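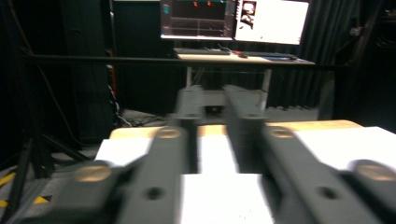
The Long Table at Flutdale

My grandmother kept her recipes in a cookie tin, and when she died my aunts divided them up like silver. I got eleven index cards and a church bulletin with a pie crust written across the hymn numbers. I mention this because it was on my mind the whole drive up to Flutdale, where on Tuesday evenings a group of people who mostly aren't related to one another get together and try to cook from cards just like mine.

The supper club meets in the old Grange building, up the hill past the feed store. Hauwa Ekpo started it the winter after she retired from teaching seventh grade, when her neighbor handed her a shoebox and asked if she could make any sense of it. The shoebox held 200 recipes, most with no oven temperature and a good many with no instructions at all. One said only "Mother's rolls, the usual way."

"I thought, well, whose usual way?" Ekpo told me, tying an apron that went around her twice. "So I called up everybody I could think of who might have eaten them."

They made those rolls three times before anyone over seventy would agree that they were right. The trouble was the potato water. The card left it out entirely, I suppose because the woman who wrote it would no more have written down potato water than she'd have written down "stand at the counter."

I have come to love this about old recipes – they are letters between people who already know each other. Amarachi Haruna brought in a card from her mother-in-law that calls for "the blue bowl, full" of flour. The blue bowl broke years ago. She went through thrift stores across two counties with a photograph in her purse, and she now owns four blue bowls, one of which she believes is the right size, though her husband has his doubts and says so pretty freely.

On the night I visited, the card in question was a fish stew from Octavio Villalba's side of the table. His grandfather cooked it on a boat, and the card has a list of ingredients on the front and a tide table on the back. Villalba stood over the pot for most of an hour, tasting and frowning and adding lime, and a few of us stood around him offering opinions he hadn't asked for. Chibuzor Babalola thought it needed more heat. I thought it was wonderful and had two bowls, then a third when the bread came around again (the rolls, made the usual way).

When a dish finally comes out right, Ekpo types it up with everything filled in, and staples a copy of the old card to the back. She won't throw out an original, no matter how greasy. Some of the grease, she says, tells you which ones people cooked.

I took my pie crust out of my bag before I left and showed it to her. She read it under the porch light, turned it over to look at the hymns, and asked me what kind of lard my grandmother used. I didn't know. I called my aunt from the car.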